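How to test the Telby simulator before you pay for it

Telby sells a simulated kitchen for training robot grippers, at $792 a seat. The sales page promises a working grasp policy in 30 minutes. I'd check that first.

1. Install the trial and load the stock kitchen. Leave the settings alone.
2. Run the pick task 10 times with the random seed off, then again with it on. Save both logs.
3. Compare them. My success rate dropped by over half.
4. Change the friction value and repeat step 2. If nothing moves, ask support why. 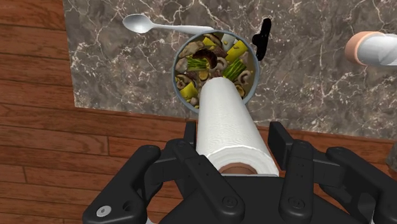

Collision checking is where I'd spend the rest of the trial. Open the contact log and step through any run that gets marked as a success. With the paper towel roll in the gripper and its far end over the opening of the stew pot, I want to know what the software thinks is touching what. Mine listed no contacts at all. Support has had my ticket for three days.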